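Storeo: Making a Small Tile Set for Our Town Square Game
Noel Evangelista
Feb 28, 2020

So my project this term was the ground. Yes, the ground! Everybody else in our group picked buildings or sound, and I ended up with the paving for Flatthorpe, the little town in our walking game Storeo, and I got way more into it than I expected.

I started out on foot. I walked up and down Requena Street with a notebook and sketched paving wherever I found it (the bit outside the bakery is gorgeous, all worn corners). I measured 314 stones in the end, which took two cold afternoons and one very sore back. Most of them were close to square, but the old part by the fountain has these lopsided ones with five or six sides, and those were the ones I wanted.

My first try was one big repeating pattern. It looked fine up close and terrible from the church steps, because your eye catches the repeat right away and then you can't stop seeing it. I moved to a set of 14 pieces that can be turned and swapped, and that helped a lot. The seams were the hard part. If two edges don't meet at the same point you get a little jog in the line, and I spent most of February chasing those down one by one.

Color was easier. I had a warm brown version that I loved, but my four testers kept losing the path in it at dusk, so it went. Two of them also said the stones felt "too clean," and I think they were right. I'd like to add moss and puddles if I get the time next term.

What would I do differently? I'd draw the edges first and the insides later. I'd also save more often, after losing a whole evening's work to a crash (I went for a long walk after that one). My notes and sketches are in the Felonine folder with everyone else's stuff, under "ground," and the measurements are in the spreadsheet next to them. Help yourself if you're doing streets next year!

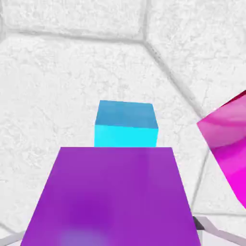

Fig. 1. Pale gray surface with darker seams, computer render.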